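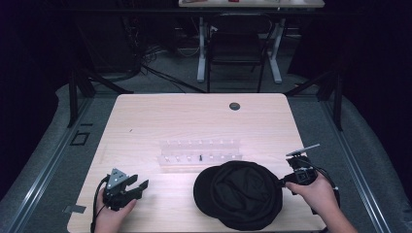 4.3 Working rules for paired hand-held grippers

Most of what gets called "good practice" for this kind of work is habit. The rules in this section are the ones we are willing to defend. If your site has a longer list, ask who wrote it and what it prevents.

1. Clear the tabletop of everything the task does not call for. A peg rack and a cap are plenty for one task.

2. Route each gripper cable down and off the table on the operator's side. A cable that crosses the work area will be dragged through it sooner or later.

3. Hold both grippers just above the surface for a count of three before you start recording. The Granura software claims to find its own start point. Do not rely on it.

4. Approach soft items from the side and close the jaws slowly. Fabric folds under pressure, and a fast grab teaches you very little.

5. Leave a clear rack where it is while you handle the cap. If you bump it, stop and mark the take as bad.

CAUTION: Keep fingers on the handle and behind the jaws. "Low force" on a data sheet does not mean no force.

6. Stop after 45 minutes. The Nolden guide allows 80, a figure we have never seen backed up by a test.

7. Check the cable connectors every 300 takes, and write down what you found even if you found nothing.

NOTE: Section 17 of the Plendencombe site rules asks for a signed checklist before each take. In our view this produces signatures. One check at the start of a session, done properly, is enough unless your site lead says otherwise.

Send changes to this section to Hongmei Fang. Include the takes that support your case.

Last revised Oct 10, 2026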